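Llegué a Nollano con la idea de ver robots y me pasé la mañana viendo a gente manejar pinzas (con bastante envidia, lo confieso). En Ovutano enseñan a las máquinas así: alguien agarra algo blando, lo mueve sobre una mesa blanca y vuelta a empezar. Más de 2000 agarres llevan ya.
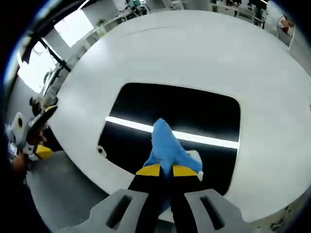 Peñalver me dijo que antes se iba a casa con la espalda rota y que ahora le duele la muñeca, aunque el cambio le compensa. ¡Y le suben el sueldo en julio!

No todo el mundo está tan contento. De los 40 que trabajaban en el almacén, 7 han pasado a esta oficina, y los demás se preguntan cuándo les toca o si les toca. Yo probé dos veces con un trapo y se me escapó las dos. 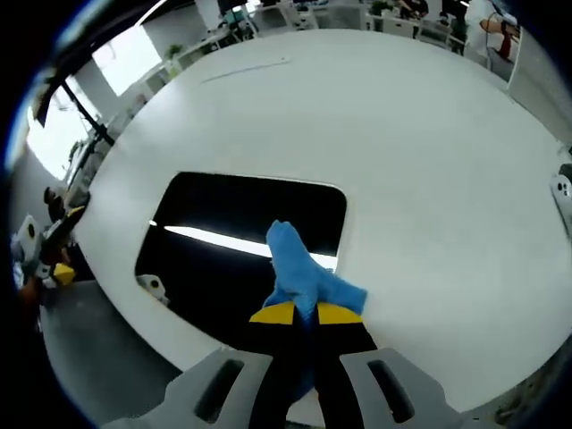
Una tela azul entre las puntas amarillas de la pinza, en Ovutano.

A las 2 paran para comer, y ahí se habla de fútbol.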